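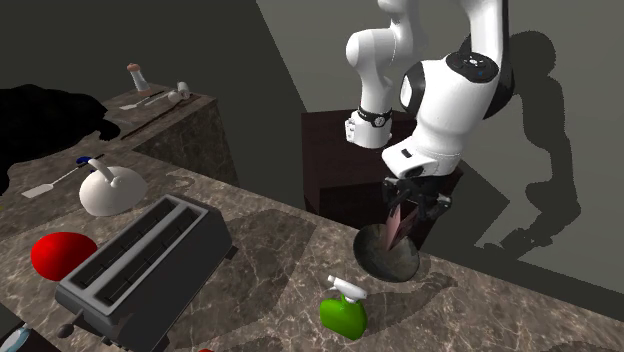
Moving the sourdough (and everything else) to Indlow

So we did it. We packed up the apartment in Tredside, drove 600 miles with a jar of sourdough starter wedged between my feet, and now we live in Indlow, where the air smells like pine and the nearest decent bakery is a forty-minute drive away. I've had a lot of messages asking how the bread is going in the new place, and the short answer is: badly, then very badly, then pretty well!

I should back up. I started baking bread four years ago, mostly out of stubbornness, after a loaf from the fancy place on our old street went up in price for the third time in one year. I got a bag of flour, I got the starter going on top of the fridge, and after a month of bricks I had something you could put butter on without feeling sorry for it. By the time we left Tredside I could make my weekday loaf half asleep. I had stopped measuring the water. I was, I'm sorry to say, a bit smug.

Then we moved up the hill. Our old place was practically at sea level and the new one is well up in the mountains, and I knew in a vague sort of way that altitude did something to baking. Cakes, I thought. Cakes are fussy, bread is tough. My first loaf in the new kitchen rose like a balloon in the first two hours, I got very excited and took a picture for my sister, and then it slumped all over the tray and baked into something like a doormat. The second one did the same. The third I left overnight on the counter out of sheer spite and it climbed out of the bowl.

What I've learned since (from two library books and a very patient lady at the feed store, of all places) is that dough rises faster up here, so all my old timings were way off. Flour tends to be drier too, and mine was drinking up water like crazy. I now do this for the everyday loaf:

600 grams of bread flour, 200 of that whole wheat if I have it
a good splash more water than I used in Tredside
a smaller spoonful of starter than feels right
salt, obviously, which I forgot twice in January

Then I put it in the coldest corner of the pantry and go by how it looks. When it's puffy and wobbles a little at the edges, it's ready, even if the clock says I have hours to go. That was the hard part for me. I love a schedule. I had the whole thing written on a card taped inside a cupboard door, and that card is now in the recycling.

The oven has been its own adventure. It came with the house, it's a Barbieri, it is older than I am, and the dial has worn so smooth that 300 and 400 look exactly alike. I bought a cheap thermometer to hang off the rack and found out the back left corner runs much hotter than the rest. So every loaf gets turned halfway through, and pizza gets turned twice. I've grown fond of it. My husband wants a new one. We're not discussing it until spring.

Flour is the other thing. I used to grab whatever was on the shelf, but up here there's a small mill called Skondidach that sells at the Saturday — sorry, at the weekend market, it's changed days for the winter and I keep turning up on the wrong one. Their rye is gorgeous, sort of nutty and sweet. It's also pricey, so I mix it in by the handful and save the rest for the dark loaf with caraway, and I'll put that recipe up as soon as I've made it work twice in a row.

If any of you bake at altitude, please tell me what you do about the crust! Mine goes leathery by the next morning, whether I keep it in paper, in a cloth or cut side down on the board. I've been turning the leftovers into croutons and we're now at the stage where we have soup just to use up the croutons. There's a lentil one on the stove as I type this, and I need to go stir it.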